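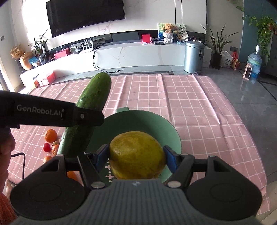
Finger pads are the part of a hand-held gripper that wears out first, and for a long time they were the part we looked after least. Edmund Sobczak has spent the winter changing that, and I think his new pad routine is the best thing to come out of the Gresta bench all year! The pads do all the touching, after all. With a big mango between them, the two blue pads are all that meets the skin, one pressing near the left side and the other resting against the right, and everything behind them (linkages, pins, the ribbed body) only matters if those two faces are clean and square to each other. Fruit is a fine test for this. A mango is rounded and plump, a cucumber is long and bumpy, and a pad that has gone shiny or crept off its seat will show it on one or the other pretty quickly.

So, the routine. It is short, and anyone on the team can do it with a soft cloth, a small driver and decent light.

Start with the tool unplugged and the fingers open. Wipe each pad with a damp cloth, then a dry one, working from the base to the tip. No solvent, please – we tried it in September and the faces went hard at the corners. Press along the edges with your thumb. If a corner lifts, the pad comes off and a new one goes on, and you change both sides together even when the other one looks perfect. Mixed pairs were behind most of the crooked grips in the Okon log.

Next, close the fingers slowly by hand with a strip of plain paper between them. The paper should drag evenly from top to bottom. If it slides free at the tips and catches at the base, look at the pivot pins before you blame the pad. Lovisa Tangen found that a good wipe around the pin heads cures a surprising number of these, because juice and dust love to collect there and dry into a kind of glue. She does hers with a cotton swab and hums while she's at it.

Then check the cable. Run it through your fingers from the plug to the housing and feel for a flat spot or a stiff section. Sharp bends close to the housing are the ones to worry about. Give it some slack and see that the finger can travel its full range without tugging.

Last comes the zero. Close the fingers fully on nothing, hold for a moment, open them fully, and save both positions. Do this after every pad change! New pads are a touch thicker than old ones, and the width readings will be off until you do.

The numbers are lovely. Before the routine, Edmund's pads were lasting nearly 350 grips before they needed swapping. The pair he put on in the first week of the trial has now done 2,033, and he swears there is life in them yet. We have 187 spare pads in the Tukard drawer, so please take what you need and write it on the sheet.

Two things are still open. The Villalobos set uses the older screws, and they back out a little over time, so check those at every wipe-down until the replacements arrive. And we have no good answer yet for sticky citrus peel. Lovisa wants to try a textured pad face, with a run of 100 grips on oranges to start, and I can't wait to see how it goes.

Last updated: Jan 15, 2024

Home | News | Bench Notes | Parts | Back Issues | Contact

Comments (3)

marit_k
Did the paper test on ours this morning and it caught at the base, exactly as described. Cleaned the pins, fine now. Thank you!

Dale P.
What grade of paper? Ours is pretty thick and I wonder if it hides a small gap.

Edmund Sobczak
Dale – ordinary printer paper. If yours is card, cut a strip from an envelope and use that.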